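Jondholm Bench Surfaces

README, last touched 27th July
Maintainer: Kobina Acheampong

What's in here

Notes and pictures of the tops of things. Tables, mats, boards, the odd tray. If you came for what people put on them, the sister collection is called Wument and has far more mugs in it. Jondholm is the part of the furniture everyone looks straight past, catalogued by a man who has now looked at it for longer than is good for him.

The set has 600 pictures, sorted into 9 folders by colour. Colour was meant to be the easy way to sort them. Grey takes up four of the folders and has caused most of the arguments.

The greys

Slate is the dark matte sort, with no grain or pattern to hang a label on. It drifts a little bluer and lighter in places and darker in others, so one surface can match two swatches on the Rarico chart, depending on which corner you favour. We go by the larger area and move on with our lives.

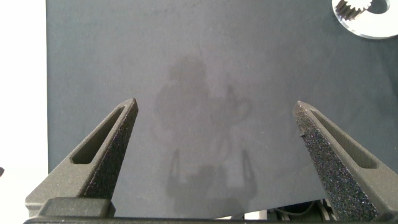 Slate folder: dark grey matte surface, lighter and bluer towards the upper left.

Material is a separate field, and "unknown" is a perfectly respectable value. Felt, rubber and painted board can all look much the same from above. Please don't guess. An earlier version of the labels had 27 entries marked "felt?" with the question mark included, which broke the import script and, briefly, my spirit.

Fields

surface_colour: one of the nine folder names
finish: matte, satin, gloss
material: free text, or unknown
tone_variation: none, faint, strong
notes: keep it under 500 characters, Sýkora, I mean it

Known problems

Satin and matte were swapped in part of the beige folder. Fixed in August, we think.
Charcoal and slate overlap. They will always overlap.
The tea-stained pine top is filed under brown, though it was sold as "honey".

Corrections are welcome. Send the file name and the field you'd change. Paint chips by post are no longer accepted, as the drawer is full.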